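Household Skills, Unit 6: Clearing a Table
Handout notes, Tayla Grimshaw
Revised November 13, 2023

Read this before the practical. Bring a pencil and something to argue with.

Most tidying books begin with sorting into categories. I have taught from four of them and I don't believe the claim that categories save time on a small table. They may help with a garage. On a tabletop you spend longer deciding what counts as "electrical" than you would spend putting the charger in the drawer.

The Pirihi method, which Hammad Warraich covers in the April block, says every item needs a home before you touch it. Try it and time yourselves. My last group averaged 109 seconds on a table that took 98 seconds with no method whatsoever. A small test, I know. The people selling the method haven't shown me a bigger one.

What I will defend:

1. Clear flat things separately from solid things. Paper hides what is under it and slides when you lift the item next to it.

2. A creased print is not automatically trash. Ask first. Alby McKinnon's notes say "if it's crumpled, it's finished," and I disagree with him. A large print of a building, windows and trees and all, can be somebody's wall for the next ten years. Lay it face up under clean paper with a board on top and leave it overnight. Sharp creases will usually still show. Anyone who promises otherwise is selling a press.

3. Power things last. Chargers, adapters, outlet strips. People unplug them early, then want them back.

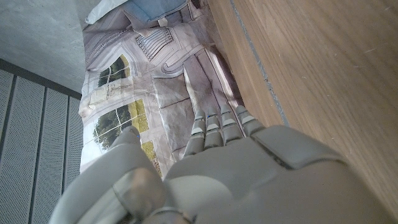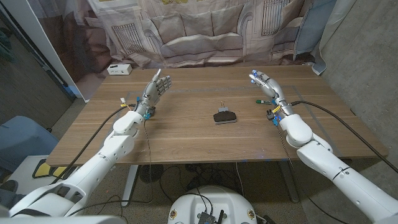
4. Small items near the middle of a table get moved more often than they get put away. I don't have a theory about this. Watch yourself do it with a pen or a USB stick: left a bit, right a bit, back again. Pick it up once and walk.

5. Tape marks. Some of you like to tape off a work area. Fine, if you use the table for one job. At home it peels within a month and then you have tape to clear as well.

On containers: the Duver tray has been recommended in this course since before I took it over. I have used one for two years. It is a tray. Things put in it stay in it, including things that should have gone upstairs. If you already own a shallow box, use that and keep your money.

For the practical, work in pairs. One clears, one writes down every item that is touched twice. Swap. Write 400 words on what you found, and please don't tell me the room felt calmer. Tell me where the charger went.

Shona Cosgrove is marking the first half of the alphabet.

Related handouts
Unit 5: Drawers, and Why They Fill
Unit 7: Cables Without Labels
The Wuvska Folding System: A Second Look
Flattening and Storing Large Prints

3 comments | 100 shares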